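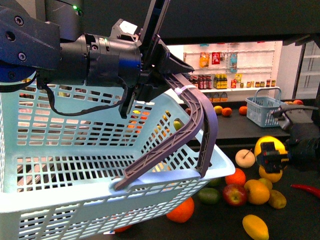

Blue baskets and loose fruit on the counter, with the grocery shelving behind.

The Brultedard Centre has opened a practice grocery corner on its ground floor, giving residents a place to rehearse an ordinary shopping trip before making one in town. It was fitted out between May and the end of August at a cost of 4000 pounds, of which 1000 pounds came from the Vundley Fund.

The corner has wall shelving for bottles, jars and cans, a pegboard for hanging packets, and a counter where fruit is set out beside light blue baskets in two sizes. Small orange bins are fitted beneath the shelf.

Sessions are led by Mercy Mfaume, occupational therapy lead, and are open to 23 residents in the first term. Each participant receives a short written list, collects the goods and returns them to their places at the end -- a part of the exercise to which staff attach some importance.

"Several residents told us that they had stopped going to the shops altogether," said Kiros Nigatu, the centre's manager. "We wanted them to be able to take their time over it."

Families wishing to attend a session should speak to Tsegereda Woldegiorgis at the front desk. Bookings open on 1 September 2023.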